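How to plan the budget for a pair of hand-held grippers

Last updated 18 April 2024

At Timell we record hand work with soft goods, and last year we had to buy our first complete station. I made the budget, and I made some mistakes in it. I write the steps in the order I would follow now.

Step 1. Write down the tasks first

Do not open a catalog yet. Write which objects you will handle in the first 90 days. Our list had 16 objects, mostly ties, belts and small racks. From this list you learn how wide the jaws must open and how much table you need.

Step 2. Ask for two quotes in the same form

We asked Vumel and Kumance. The first quote included cables and mounting plates, the second did not, so the prices looked very different when they were almost equal. Send both sellers the same table with empty lines for grippers, plates, cables, spare finger pads, shipping and import tax.

Step 3. Put the small parts on their own line

In our plan the small parts were 7 percent of the total. In the end they were 16 percent. Cables are the biggest part of this. Measure from the computer to the far corner of the table, then add the length that the arm of the person needs to move freely.

Step 4. Try one real task before you sign

Ask for a loan set for a few days. Choose a task which needs both hands and has something thin in it. We used bow ties and a small metal rack with pegs.

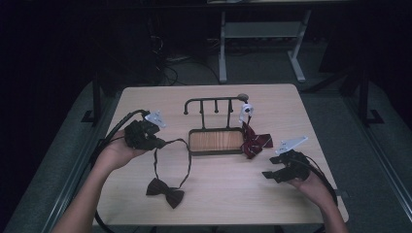 In such a trial, look at how the jaws hold a narrow strap and if the cables have enough room beside the table. Let the person who will do the work every day try it also, and write down what they say about the weight.

Step 5. Plan the delivery time

Our order took 27 working days, and the plates came later in a separate box from Suwannarat. If you want to start in September, order before the summer holidays.

Step 6. Keep money for the second order

You will need finger pads again, and probably one more cable. Ask the seller to hold the same prices for the second order, and get this in writing on the quote.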